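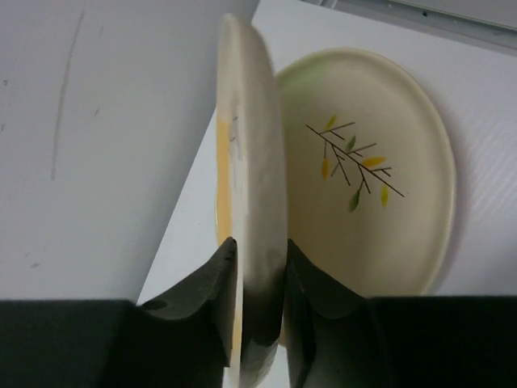

## 第 2 部分 单人弹唱的现场架设

这一部分写给一个人、一把木吉他、一支话筒、自己搬音箱的演出者。默认你手上的设备是 Prurus 便携音柱、Jodness 小调音台和 Guérin 拾音器,这也是我们租借柜里最常借出去的一套。用别的牌子也可以照着做,旋钮的位置自己对一下。

厂家附的快速指南写着“开箱即演”。我们把这句话当作包装的一部分看待。第一次用这套东西的人,请给自己留足一个下午,在家里完整接一遍,拆掉,再接一遍。第二遍还要翻手册的话,就先别拿它去接活。

本部分不讲录音,不讲直播推流,也不讲怎么选琴。混响插件和手机应用的内容在附录里,写得很短,理由看了附录就明白。

### 2.1 出门前的清点

以下物品按装车顺序排列,最先用到的最后装。

1. 音柱主体与低音底座。底座有单独的提手,不要抓着上节立柱去提底座。
2. 调音台,连同它自己的电源适配器。适配器上请贴标签。市面上插头尺寸一样、电压不一样的适配器很多,插得进去不能说明任何事情。
3. 动圈话筒一支,话筒夹一个,直杆或斜杆支架一副。
4. 卡侬线两条。一条用,一条备用。
5. 吉他线两条,同上。
6. DI 盒一个。即使你的调音台写着“高阻输入”,也请带上。
7. 电源排插一个,带开关,线长够从墙边拉到你站的位置。
8. 布基胶带,深色。
9. 备用琴弦一套,拾音器电池一块,剪线钳。
10. 曲目单,纸的。

> **注意** 线材的备用件必须是试过、确认能响的。把坏线当备用带在包里的人,比完全不带备用的人更常见。每次演出回来,凡是响过杂音的线,当晚在线头打一个结,第二天处理或者扔掉。打了结的线不得放回演出包。

关于无线话筒:说明书称其“抗干扰能力出色”。我们没有在宴会厅里验证出这种出色。宴会厅隔壁通常还有一个宴会厅,隔壁的司仪也有一支无线话筒。如果你站着不动唱歌,请用有线的。

关于平板电脑看谱:可以用,但曲目单仍要打印一份。屏幕在户外太阳底下看不清,这件事厂家在宣传页里没有写,你在第一首歌的第二段主歌就会知道。

### 2.2 到场与选位

1. 到场后先找联络人,再搬东西。问清三件事:电源从哪里取,哪里不能挡,什么时候必须安静。
2. 站到场地预留给你的位置上,面向客人的方向拍几下手,听回声从哪边来。
3. 看看背后是什么。玻璃墙、瓷砖墙、金属卷帘都会把声音打回话筒。窗帘和书架好得多。
4. 如果背后是玻璃,把自己的位置斜过来一点,使音柱不与玻璃平行。
5. 确认服务员的行走路线。他们会走最短的路,不管你的线放在哪里。
6. 位置定下后,把支架先立起来占住,再去拿其余的设备。

> **小心** 不要相信“演出区到时候会清出来”。请对方当面清出来。椅子、花架、临时加的签到桌,在你接完线之后再移动,会连着你的线一起移动。

场地方有时会说“我们有自己的音响,你接上就行”。听到这句话以后按以下顺序处理:

1. 问接口是什么形状。对方若答“就是那种圆的”,请亲自去看。
2. 问谁控制总音量,那个人演出时在不在。
3. 用手机放一首你熟悉的歌,从头听到副歌。
4. 听过之后再决定用不用。自己的音柱无论如何要留在车上,别留在家里。

餐厅吊顶里的喇叭是为背景音乐装的,喇叭分散在各处,客人从头顶听见你的声音,却看见你在角落里张嘴。吊顶系统可以用来补远处的座位,把它当主扩声用,效果通常很怪。话说回来,有的小店面积很小,什么也不接,直接唱反而更好。Werkico 的销售资料把这种店也列为音柱的“理想应用场景”,我们持保留意见。

### 2.3 供电

供电问题占了杂音投诉的大头,偏偏也是大家最不愿意花时间的地方。

1. 找到插座,先插一个不值钱的东西(比如台灯)确认有电。
2. 问清这条线路上还接了什么。冰柜、咖啡机、制冰机、调光灯都不应该和你共用一条线路。
3. 把音柱和调音台接在同一个排插上,排插接在同一个墙插上。
4. 排插开关保持关闭,直到 2.6 节要求打开。
5. 电源线和信号线分开走。必须交叉时,垂直交叉。
6. 多余的电源线松散地放成大圈,不要紧紧缠成一卷。

> **警告** 绝对不要为了消除嗡声而拆掉插头上的接地脚,也不要用把三脚改成两脚的转接头。网上有不少帖子教人这样做,文末常附一句“我用了很多年没事”。嘴唇贴着话筒、双手按着琴弦的人是你。接地回路产生的嗡声,用 DI 盒上的接地断开开关解决。

> **警告** 户外演出,插座须带漏电保护,排插须离地放置并有遮盖。开始下雨就关电,收设备,之后再讨论要不要继续。主办人说“这点雨没关系”时,他手里拿的是饮料,你手里拿的是话筒。

音柱的内置电池:标称续航是在什么音量下测得的,说明书没有交代。请自己测。把音柱充满,在家用正常演出音量循环放歌,记下从开始到第一次低电量提示的时间,写在胶带上贴到机身底部。以后每隔一段时间重测,旧数字划掉。按测得时间的一半安排电池供电的节目长度,听起来保守,可是天气冷的时候你会嫌它不够保守。

### 2.4 音柱的组装与摆放

1. 底座平放在地面,有接口的一面朝向自己。
2. 插入中间立柱,听到卡扣声后,向上轻提,确认没有脱出。
3. 插入带喇叭的上节立柱,再次轻提确认。
4. 推一下整个音柱。如果晃,检查底座下面是不是压着线或者地毯边。
5. 将音柱摆在身体侧后方或正侧方。话筒背面对着音柱。

宣传资料里,音柱永远立在歌手正后方,画面很好看,还配了一句“自带监听,告别返送音箱”。这种摆法在低音量下确实能用,你听到的就是客人听到的。音量一推上去,喇叭正对着话筒收音的一面,啸叫是必然的。厂家的工程师应当知道这件事,写文案的人未必。

推荐摆法:音柱放在你的侧面略靠前,让喇叭的正面从你身前扫向客人。你听自己会略小声一些。听得不够,再把它往后挪,每次挪一小步,唱一句,再挪。不要一次挪到底。

> **注意** 有人会把底座垫到椅子或箱子上“让声音传远一点”。音柱的上节在站立的成年人耳朵附近时已经够高。垫高之后低频会变薄,整套东西重心也会变高。我们收到过从椅子上摔下来的音柱,租借押金就是为这个收的。

### 2.5 接线

所有接线在断电状态下完成。已经开了的,先关。

1. 话筒接卡侬线,卡侬线接调音台第一路。线先在支架底部绕一圈留出余量,再往外走。
2. 吉他接吉他线,接 DI 盒输入端。
3. DI 盒输出端用卡侬线接调音台第二路。
4. 调音台主输出左声道接音柱输入。只用一个音柱时,把两路的声像旋钮都转到正中,否则会有一半声音不见。如果调音台有单声道输出,用单声道输出。
5. 暖场音乐的手机或播放器接立体声通道。把手机调成飞行模式。
6. 所有推子拉到底,所有增益旋钮逆时针转到底,均衡旋钮回到正中,混响关闭。
7. 用胶带贴住过道上的线。胶带顺着线贴,一整条压住;横着贴几小段的做法,鞋尖照样能伸进去。

关于第 3 步中的 DI 盒:Jodness 调音台的第二路有一个写着“吉他”的按钮,按下后据称可以直接接琴。直接接确实会响。用 Guérin 被动式拾音器直接接的声音,高频偏硬,扫弦时像在刮铁皮。请你自己在家里两种接法都试一遍。如果你听不出区别,那就直接接,少带一个盒子。不要因为本手册这么写就照着信,也不要因为按钮上那么印就照着信。

关于幻象电源:动圈话筒不需要,被动 DI 盒不需要,主动 DI 盒和电容话筒需要。Jodness 这一型号的幻象电源开关对所有话筒通道同时生效,开关又做得很小,位置在背板,携带过程中容易被碰开。接线之前用手摸一下它在哪一边。

> **小心** 打开或关闭幻象电源时,主推子必须在底部。那一声“砰”传到音柱里,附近桌上的客人会回头看你,高音单元则会记得更久。

关于镀金接头、定向线材和“音乐级”电源线:本手册没有这方面的设置步骤。钱请先花在第二条备用线上。

### 2.6 开机顺序

1. 确认 2.5 节第 6 步已经做完。
2. 打开排插。
3. 打开调音台。
4. 等调音台指示灯稳定。
5. 打开音柱,音柱音量旋钮放在最小。
6. 将调音台主推子推到标称位置(刻度 0 处)。
7. 慢慢转大音柱音量旋钮,到说明书标记的中点。
8. 此时应当只有很轻的底噪。若有明显嗡声,不要继续,先看 2.9 节。

关机顺序相反,音柱最先关。手忙脚乱记不住的话,记一句就够:会出声的最后开,最先关。

### 2.7 增益与音量

这是整套流程里被跳过最多的一节。大家喜欢把推子推来推去,觉得差不多就行了。增益没有设好的情况下,后面所有旋钮都在替它收拾残局。

**话筒**

1. 嘴距离话筒一拳,唱你今晚最响的那首歌的副歌。要真唱。对着话筒说“喂喂”得到的增益,对唱歌没有用处。
2. 唱的同时慢慢加增益,直到峰值灯偶尔闪一下。
3. 往回退一点,到峰值灯不再闪。
4. 打开低切。
5. 推起第一路推子,到客人区能听清歌词为止。

**吉他**

1. 琴上的音量旋钮开到四分之三,留一点给独奏段落。
2. 用你最重的扫弦方式弹,同样把增益加到峰值灯偶闪,再退回来。
3. 推起第二路推子,位置低于人声。
4. 边弹边唱,请一个人站在最远的桌子旁听。如果他听得到吉他而听不清词,把吉他拉下来。

没有人帮忙听的时候,可以用手机在远处录一段再回放。手机录音会自动压缩音量,低频也录不准,不能据此判断音色,只能判断人声和吉他谁盖过谁。

有些调音台配了“一键自动增益”。Marilou Soriano 在我们的借用登记本上给它写过评语:“它听我说话时设得很好,然后我开始唱歌。”我们试过以后同意她的看法。这个功能可以用来得到一个起点,之后仍须按上面的步骤走一遍。

**测试音**

Jodness 调音台可以发出一个 1000 Hz 的测试音,用来核对调音台和音柱之间的电平。步骤如下:

1. 确认客人还没有入场。
2. 将主推子拉到底,打开测试音。
3. 慢慢推起主推子,看音柱的输入指示灯转绿。
4. 指示灯若变红,调低音柱输入端的灵敏度,调音台一侧保持不动。
5. 拉下主推子,关闭测试音。

测试音能证明的只有一件事:线通,电平合适。它不能证明你的声音好听,也不能代替唱一遍。见过有人对着测试音调均衡,请不要这样做。

### 2.8 啸叫与均衡

先移动东西,再动旋钮。下列顺序不要颠倒。

1. 检查话筒背面是否对着音柱。
2. 把嘴靠近话筒,把推子拉低。
3. 把音柱向前挪一步。
4. 手不要握住话筒网头。
5. 以上都做了还有啸叫,再用均衡。

木吉他的啸叫多半是低沉的“呜——”,由琴箱共振引起。先装上音孔塞。橡胶圆片很便宜,比多数售价高出许多的“反馈抑制器”管用。装了仍有,按下面做:

1. 缓慢推高第二路推子,直到刚刚开始出现共鸣,立刻停住。
2. 在第二路打开中频均衡,衰减旋钮向左转到一半。
3. 慢慢扫动频率旋钮,直到共鸣消失。
4. 把衰减量往回放,放到共鸣刚好不出现的位置。
5. 把频率写下来。

我们借出的那把公用琴,共鸣点在 262 Hz,差不多是中央 C,胶带上写着。这个数字只属于那把琴。论坛上流传的“木吉他万能防啸叫频率表”,我们对照过借用者带来的各种琴,对不上的时候居多。琴箱大小、弦的新旧、房间、你站的位置,都会让它移动。

> **注意** 一个频点衰减过之后,不要再顺手多拉几个。有的借用者还回来的调音台,每一路均衡都拉成了山谷,问起来,每一刀都有理由,合在一起声音像隔着棉被。拉到第三刀还在叫,说明总音量太大,或者位置不对,请回到第 1 步。

自动反馈抑制:Prurus 音柱的菜单里有这一项,出厂默认开启。它会把持续的单音当成啸叫切掉。说话的人遇不到这个问题,唱长音的人会遇到:尾音唱着唱着,自己变薄了。请在菜单里把它关掉,唱一遍有长音的歌,再打开,再唱一遍,自己比较。我们的建议是关闭。致辞人借用你的话筒时,可以打开。

均衡的其余部分:

- 人声发闷,先看嘴是不是离话筒太近,再减一点低频。
- 人声刺耳,减一点中高频,幅度要小。
- 齿音重,把话筒略微偏离嘴的正前方。
- 吉他“敲碗”似的发硬,检查是否接了 DI,再看电池。
- 听着都对,就别碰了。

**场景预设**

Prurus 音柱内置 17 个场景预设,名称包括“民谣之夜”“湖畔婚礼”“爵士酒廊”等等。Ramil Talavera 替我们逐个听过,他的记录是:多数预设之间的差别在于低音多一点还是少一点,外加混响。“湖畔婚礼”的混响很大,在真正的户外反而像从水管里传出来的。请选“平直”,它在菜单的最后一页,名字不起眼。

**混响**

1. 先在完全没有混响的状态下调好人声。
2. 加混响,加到你刚刚听得出来。
3. 退一格。
4. 两首歌之间说话时,用脚踏或静音键关掉混响。

站在音柱旁边的人总觉得混响不够,坐在远处的人总觉得太多,因为房间已经替他们加过一次了。硬墙面、高天花板的房间,不开也可以。

### 2.9 故障排查

排查的原则是一次只换一样东西。同时换线、换通道、换插座,即便好了,你也不知道是什么坏了,下个场地它还会再来。

**完全没有声音**

1. 看音柱的灯是否亮。
2. 看调音台主推子和静音键。
3. 看通道的电平灯,有没有信号进来。
4. 有信号无声音:问题在调音台之后。换主输出的线。
5. 无信号:问题在调音台之前。换话筒线,再换话筒。
6. 吉他那一路,看看琴上的音量旋钮。请先看这个,再拆别的。

**嗡声**

1. 逐个拉下通道推子,找出是哪一路。
2. 若是吉他,手摸琴弦。声音变小,多半是屏蔽或接地的问题,换线。
3. 按 DI 盒的接地断开开关。
4. 若是播放设备那一路,拔掉它的充电器。
5. 所有推子都在底部仍有嗡声,检查音柱与调音台是否接在同一个排插上。
6. 请场地方关掉调光灯试一下。对方会说灯和声音没有关系。请他还是关一下。

**断断续续的噼啪声**

1. 让声音保持着,轻轻晃动每个接头。
2. 找到会响的接头,换那条线,打结。
3. 换线后仍有,换一个输入通道。
4. 换通道后不响,说明插座松了,归还时请写在登记本上。

**音量忽大忽小**

1. 检查自动反馈抑制是否关闭。
2. 检查是否触发了音柱的保护限幅,指示灯会闪红。若是,降低总音量。
3. 检查拾音器电池。Guérin 的电量指示灯在电快用完时仍可能是绿的,我们的做法是按日子换,不看灯。
4. 检查你自己离话筒的距离。

**蓝牙连不上,或者连上了别人的手机**

1. 关闭音柱的蓝牙。
2. 用线。

蓝牙一项没有更多步骤。Prurus 的配对过程不需要确认,距离够近的任何手机都能接管。有一次签名环节进行到一半,音柱里放出了某位来宾的语音消息。演出期间请始终关闭蓝牙,不用时不等于关闭,菜单里那一项要真的设为“关”。

### 2.10 试音与演出中的操作

1. 试音在客人入场前结束。唱两首,一首轻的,一首响的。
2. 试音完成后,用手机把调音台面板拍下来。
3. 在推子位置旁边贴胶带做记号。
4. 暖场音乐的音量略低于说话声。
5. 人多之后房间会吸掉一部分高频,声音会变闷变小,开场后允许把人声推高一点。
6. 中场休息,把话筒那一路静音。吉他静音之后再拔线。
7. 休息时离开设备,请把调音台转向墙,或者盖一块布。

有客人要求你“大声一点”时,先看提要求的人坐在哪里。坐得最远的人说听不见,可以考虑;坐得最近的人说不够大声,他多半是在点歌。反过来,任何位置的人说太吵,都请拉下来一点。餐厅请你来,是希望有人留下来再点一杯酒,他们得能跟服务员讲话。

致辞、求婚、生日歌之类的临时借用,按以下步骤:

1. 问清几个人讲,讲多久。得到的时间请自行加倍。
2. 关混响。
3. 亲手把话筒递过去,告诉对方离嘴一拳。
4. 你的手留在推子上,一直到他讲完。
5. 收回话筒,恢复混响,看一眼面板照片。

> **小心** 不要把自己唱歌用的音量设置原样交给不习惯用话筒的人。他会先离得很远,于是你推高,接着他忽然凑近,喊一声“干杯”。

循环效果器:如果你使用循环,请在前三首歌之内不要用它。等你确认鼓点和低音在这个房间里不会糊成一片,再踩下去。录进去的杂音会跟着你一整首歌,每隔几小节回来一次。

### 2.11 拆卸与归还

1. 主推子到底,音柱音量到最小。
2. 关音柱,关调音台,关排插。
3. 撕胶带。顺着地面的方向慢慢撕,先撕再收线。
4. 线材顺着它自己的弯绕成圈,用魔术贴扎住。请勿绕在手肘上。
5. 拆音柱时按住卡扣,竖直向上提。左右摇着往外拔,插脚会弯。
6. 取下拾音器电池,或者至少把线从琴上拔掉。线插着,电池就一直在耗电。
7. 对照 2.1 节清点一遍。最常落下的是适配器和话筒夹。
8. 最后回头看一眼插座。

租借者还需填写登记本上的“问题”一栏。请写具体:哪一路,什么声音,什么时候出现。“音质一般”这种写法我们没法处理。没有问题写“无”,空着的话,我们会当作还没检查,押金也就暂时不退。

周日不办理归还。把设备放在门口然后发消息说“已还”,不算归还。

对本部分有不同意见的,请找 Conceição Morais,带上设备当面试给她听。厂家资料里怎么说,我们手边都有,不用再寄了。

---

*下一部分:双人编制与第二支话筒的相位问题。只有一支话筒的读者可以跳过。*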